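Deisy Rengifo runs the repair bench at Tirdale, a shared workshop she opened in May with 7 members. It now has more than 200, and most of them bring in something from home that has come loose, cracked or stopped closing.

"People arrive thinking they need a special bracket," she says. "Usually they need to hold the thing still and look at it for a while."

Her first advice is to try a position before drilling. She tapes the part to a board, leaves it there for a day or two and moves it if it gets in the way.

"A screw hole is there for good. Tape comes off, and if it leaves glue behind, you wipe it with a little cooking oil."

She is less patient with cheap tape. The workshop buys the cloth-backed kind by the box, and she tears it by hand. For anything round she puts on more than one strip and presses it down into the curve with her thumb – wrinkles don't bother her. 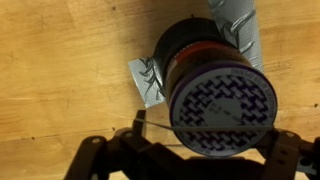

A canister held to a wooden surface with duct tape.

Rengifo would like a second bench next year, and a better lamp over the first. Hernán Bedoya, who teaches the evening class, has asked for more clamps.

"He always asks for clamps," she says. "I tell him to use the tape."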